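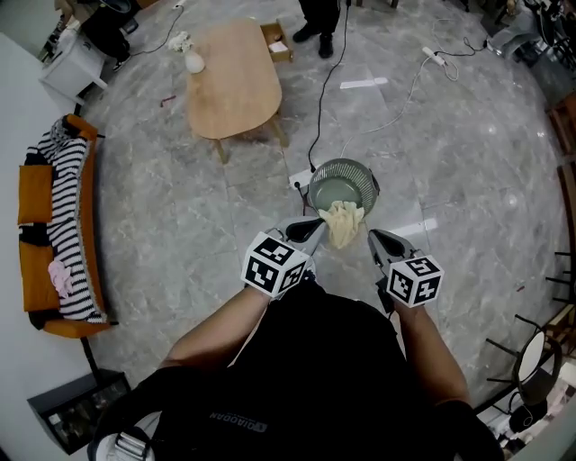 *Gelbes Tuch an einer runden Schüssel, daneben eine Steckdosenleiste auf dem Fliesenboden.*

# Was Wasserhärte mit Baumwolle macht

Textilien altern im Haushalt vor allem in der Waschmaschine. Wie schnell das geschieht, hängt von Faser, Temperatur, Mechanik und Chemie ab, und in die Chemie spielt das Leitungswasser hinein. Calcium- und Magnesiumionen reagieren mit den Fettsäuresalzen klassischer Seife zu Kalkseife. Sie ist schlecht löslich, lagert sich zwischen den Fibrillen der Baumwolle ein und lässt sich mit reinem Wasser kaum ausspülen. Das Gewebe wird steif, helle Farben vergrauen, die Saugfähigkeit sinkt.

Moderne Waschmittel enthalten deshalb Enthärter. Phosphate sind in Haushaltswaschmitteln weitgehend verdrängt. An ihre Stelle traten Zeolithe, die Calcium durch Ionenaustausch binden, sowie Polycarboxylate und Citrate. Zeolithe sind unlöslich. Bei überladener Trommel oder zu geringer Wassermenge können sie als heller Staub auf dunklen Stoffen zurückbleiben, was häufig mit Waschmittelresten verwechselt wird.

## Dosierung nach Härtebereich

Der Versorger gibt die Härte in Millimol Calciumcarbonat je Liter an, ältere Unterlagen nennen Grad deutscher Härte. In Turinthorpe liegt der Wert bei 12 °dH, also im mittleren Bereich. Im benachbarten Skustley, das aus einer Talsperre versorgt wird, sind es 6 °dH. Für ein und dieselbe Maschinenladung ergibt sich daraus eine andere Waschmittelmenge. Wer nach einem Umzug die gewohnte Dosis beibehält, wäscht entweder mit unzureichender Enthärtung oder spült überschüssige Tenside ins Abwasser.

Flüssigwaschmittel verhalten sich anders als Pulver. Sie enthalten in der Regel keine Bleichmittel und weniger Gerüststoffe, dafür mehr Tenside. Für Küchentücher und Bettwäsche bleibt Pulver mit Natriumpercarbonat die technisch bessere Wahl. Für Feinwäsche in kräftigen Farben gilt das nicht.

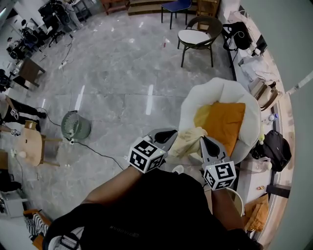

Weichspüler löst das Problem der Steifigkeit nur scheinbar. Kationische Tenside ziehen auf die negativ geladene Faseroberfläche auf und verringern die Reibung zwischen den Fasern. Der Griff wird weicher, zugleich nimmt Frottier weniger Wasser auf. Das Prüflabor Sivakumar hat den Effekt an Handtüchern mit einem Flächengewicht von 400 g/m² untersucht. Verglichen wurden 2 Serien aus derselben Webpartie, eine mit und eine ohne Weichspüler. Die behandelte Serie sog langsamer, der Unterschied verschwand nach mehreren Wäschen ohne Zusatz weitgehend.

## Trocknung und Griff

Ein Teil der Trockenstarre hat mit Kalk nichts zu tun. Beim Trocknen an ruhender Luft bilden sich über gebundenes Wasser Brücken zwischen benachbarten Cellulosefasern. Bewegung bricht sie auf, im Trommeltrockner ebenso wie auf der Leine bei Wind. Kräftiges Ausschlagen vor dem Aufhängen wirkt in dieselbe Richtung, wenn auch schwächer.

Ionenaustauscher für die Hausinstallation, etwa die Baureihe Undex, senken die Härte vor der Entnahmestelle. Im Gegenzug steigt der Natriumgehalt, und das Harz muss mit Kochsalz regeneriert werden. Allein für die Wäsche rechnet sich die Anlage bei mittlerer Härte selten. Ein separat dosierter Enthärter im Waschgang ist günstiger und erlaubt, das Waschmittel selbst nach dem Bereich »weich« zu bemessen. Die Angaben dazu stehen auf der Packung des Enthärters und beziehen sich auf eine normal gefüllte Trommel.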